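Kuvoraを触り倒した記録ギャラリー(6月・自宅の机から)

どうも、また散財の報告です。前から気になっていたシミュレーション環境のKuvora、とうとうスタンダード版を契約しちゃいました。卓上の片付けとか、物をつかんで置くとか、そういう作業をロボットアームに覚えさせるための仮想の作業場セットです。場面データと小物の3Dモデル、それに操作用のソフトがひとまとめになっていて、届いたその日から遊べる(仕事です、一応)というのが売り文句。

料金は月額で194ドル。うーん、個人には痛い。でも本物のアームを買って床に穴をあけて固定して、家族に叱られることを思えば安いもんです。うちは以前、Zothamの小型アームを居間に置いて大ひんしゅくを買った前科がありまして……。あれは駆動音がなかなかのもので、夜の十時を過ぎると動かせなかったんですよね。今は夜中の二時でも平気で回せます。寝不足にはなりますが!

このページは写真ギャラリーのつもりで作り始めたのに、例によって前置きが長いです。画面だけ見たい人は、ずーっと下まで飛ばしてください。

■ 導入でつまずいたところ

インストール自体は素直でした。ただ、最初の起動でモデルの読み込みが延々と終わらない。壊れたのかと思って二回も強制終了したんですが、説明書の後ろのほうに「初回のみ時間がかかります」と小さく書いてありました。大きく書いてほしい。小物のデータだけで300点あるので、そりゃ時間もかかります。

それから、日本語のユーザー名のままだと保存先でエラーが出ます。私は観念して英字のアカウントを作り直しました。サポートに問い合わせたら翌朝には返事が来て、次の更新で直す予定とのこと。返事が早いのはありがたいです。文面はちょっとそっけなかったけど。

あと、設定ファイルの書き方に古いのと新しいのが混在していて、公式の見本なのに動かないものが一つありました。掲示板に同じところで詰まった人の書き込みがあって助かりました。感謝!

■ 操作の感じ

キーボードでも動かせますが、正直おすすめしません。指が足りない! 私は手持ちのゲームパッドをつないで、左スティックで前後左右、右スティックで手首の回転、引き金ボタンで開閉という割り当てにしています。慣れるまで三日くらいかかりました。はじめのうちは物をつかむどころか机の端まで弾き飛ばしてばかりで、リセットボタンがいちばんの親友でした。

物理の計算はけっこうまじめです。細長いものを端っこでつまむと、ちゃんと傾いて落ちる。丸いものは転がる。背の高いものは、ちょっと小突くと倒れる。前に試したRajanの環境だと、つかんだ瞬間に物が指に吸い付くような動きをして「いやいや、そうはならんでしょ」と画面に突っ込んでいたのですが、Kuvoraではそれがほとんどありません。

そのかわり、計算は重いです。うちの古いパソコンだとファンが離陸しそうな音を立てます。静かになったと書いたばかりなのに、結局うるさい。影の描画を一段階落とすとだいぶましになりました。

■ 小物の配置で遊ぶ

個人的にいちばん楽しいのがここです。作業台の上に何をどう置くか、自分で決められるし、ランダムに散らすこともできます。ランダムの設定には「密」「普通」「疎」とあって、私は断然「疎」派。物と物の間が空いているほうが、指を入れる練習になるんです。「密」は上級者向けというか、修行です。隣の物に触らずに一つだけ抜き取るなんて、自分の手でやっても失敗しそう。

台の表面も選べるので、私は穴あきボードばかり使っています。穴の列が目安になって、横にどれだけずれたかがぱっと見でわかるんですよね。無地の台だと奥行きの感覚がつかめなくて、空中で開けたり閉じたりする羽目になります(やりました、何度も)。

一つ文句を言うと、配置に名前を付けて保存できる数が少ない! お気に入りがすぐいっぱいになって、泣く泣く古いのを消しています。上位プランなら増えるそうですが、そっちは月400ドル。無理です。

■ 作業中の画面

いつもの「疎」の配置で、台は穴あきボード。バナナとスプレーボトルの奥に黄色いカップ、左側には黄色と灰色のかごがあります。手前の白いのがグリッパーです。白い小さなやつ、ちょっと置物っぽくて気に入ってます。

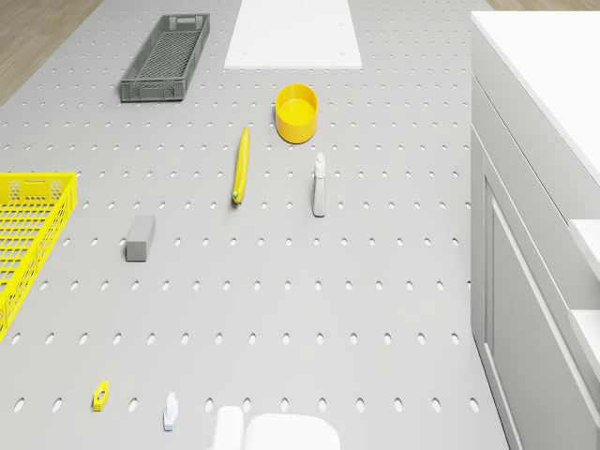 Hwa-young Ohさんからのコメント:私もKuvoraを使っていますが、ゲームパッドの感度は初期値だと高すぎませんか? うちでは半分に落としたら急に楽になりました。それと保存枠の件、配置をファイルに書き出して別のフォルダに置いておけば、枠を使わずに読み戻せますよ。メニューの奥のほうなので見つけにくいです。

うわ、書き出しができるなんて知りませんでした! 消してしまったお気に入りたち、ごめん……。さっそく感度も半分にしてみたら、たしかに手首の回転が全然違います。三日かけて慣れたのは何だったのか。Ohさん、ありがとうございます。

■ で、おすすめかどうか

仕事や研究で使うなら十分ありだと思います。操作の記録がそのまま学習用のデータとして書き出せるので、私みたいに一人でちまちま集めている人間には本当に助かります。今のところ私の記録は2343回分たまりました。失敗した回もまざっていますが、消さずに取ってあります。

趣味でちょっと触りたいだけなら、まずは無料の体験版からどうぞ。小物の種類が減るのと、書き出しができないのを除けば、操作感は同じです。ゲームパッドは先に用意しておいたほうがいいです。

次はZakbyの拡張パックを入れてみるつもりです。引き出しや扉の開け閉めに特化した追加セットで、動画で見るかぎり取っ手の引っかかり具合がよさそうなんですよ。値段はまだ家族に言っていません。

質問はコメント欄へどうぞ。設定ファイルがほしい人がいたら、ゲームパッドの割り当ても一緒に載せます。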